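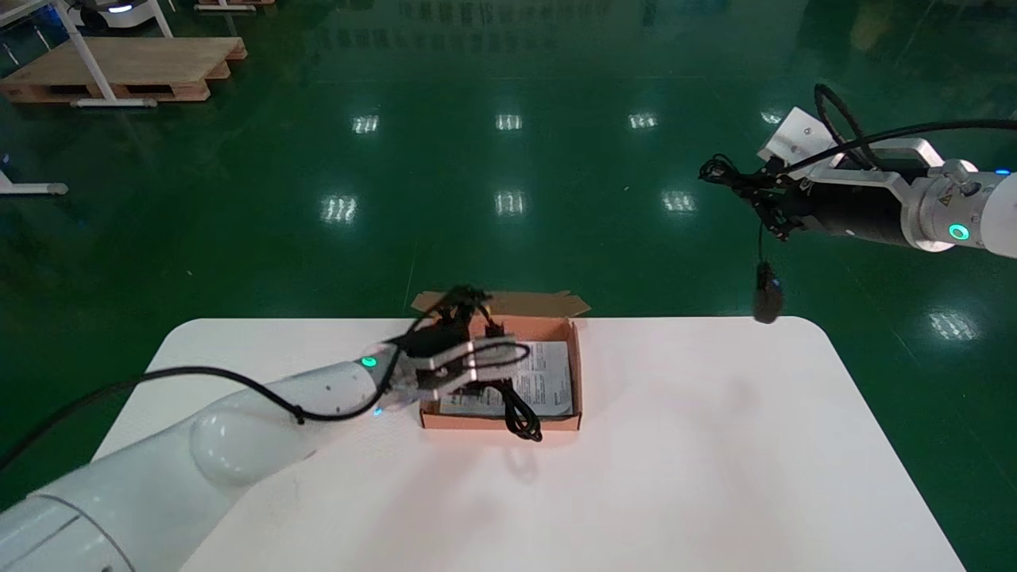

A small open carton with its instruction sheet and cable.

Keeping the Cable with Its Carton

Posted in March by the Kuusk Notebook
Filed under: Packing and Storage

The present entry concerns the packing of small electrical accessories, a subject on which this blog has received more correspondence than on any other since the entry on drawer labels. Readers will recall that the household store at Jelham was reorganized over the winter. At the start of that work the inventory stood at 997 items. A considerable share of these were cables, and a considerable share of the cables had become separated from the cartons in which they were supplied.

It is my position that the original carton should be retained wherever space permits. A shallow corrugated box with an attached lid stacks well, takes a pencil note on the end panel, and keeps the printed instructions with the item to which they refer. Plastic bags were tried at Jelham for one season. They slid off the shelf, they could not be stacked, and the sheets inside them were creased beyond comfortable reading. The practice has been discontinued.

The order of packing is as follows. The instruction sheet is to be laid flat on the floor of the carton, printed side up. The coiled cable is placed on top of it. Any loop that extends over the front wall should be brought inside before the lid is closed, as a lid pressed down on a cable will bow in the middle and spoil the stack. Where the lid has tabs, these should be guided into place by hand and never forced.

I have been asked whether the sheet might be folded around the cable in order to save room. I do not recommend it. A folded sheet takes the shape of the coil and resists lying flat thereafter, and the small print along the folds is the first to wear away.
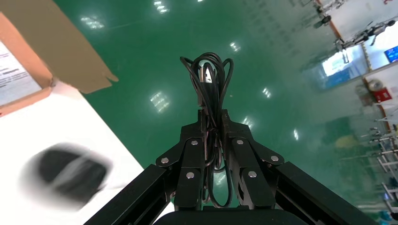
Black cable gathered in long loops, the silver plug near the top of the bundle.

On the matter of coiling, opinions differ. The Zemo storage guide, which I have followed in most other respects, calls for a tight coil secured with a paper band. My own preference is for long, easy loops. A tight coil looks better on the shelf, but it must be fought with at the moment of use, and thin cable wound closely retains its bends for a long while. Longer loops can be pressed gently to the shape of the carton once they are inside.

The metal plug should remain where it can be found. I place it last, at the top of the coil, so that the type of connector may be checked by lifting the lid alone. In a store containing 12 cartons of similar size, this small provision has spared a good deal of unpacking. Bands, if they are used at all, should be of soft fabric. Rubber bands are not permitted at Jelham, two of them having perished and stuck to a lamp cord. 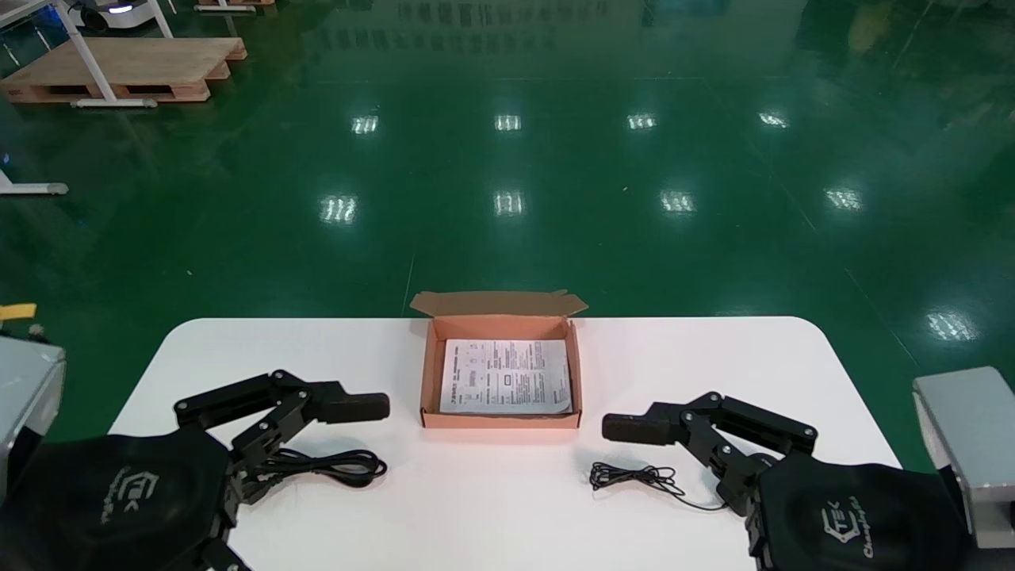
Carton at the center of the table, with the sheet inside and the black cable beside it.

A clear table is of more assistance than any accessory. The carton belongs in the middle, with its lid standing open toward the far side, and the contents are set down beside it within easy reach. White tabletops are to be preferred for this work, black cable being easily lost against a dark surface. Only one carton should be open at a time. I departed from this rule on a Saturday afternoon in the interest of speed, and the resulting exchange of instruction sheets took 20 minutes to put right.

Loose ends deserve attention before the coil is lifted. A thin wire left in a tangle on the table will draw the rest of the bundle after it. It should be opened out with the fingers and laid back along the main coil.

Readers have also inquired about shelving. The Nosasska shelf units remain in service and have given no cause for complaint, although the lowest shelf stands too near the floor for paper goods and is now reserved for extension cords. Cartons are stacked no more than three high, with the noted end facing outward. The next entry will consider battery chargers, for which a separate arrangement is required.

Tags: cables, cartons, instruction sheets, Jelham store

Contact the author | Copyright Kuusk Notebook, all rights reserved | Back to top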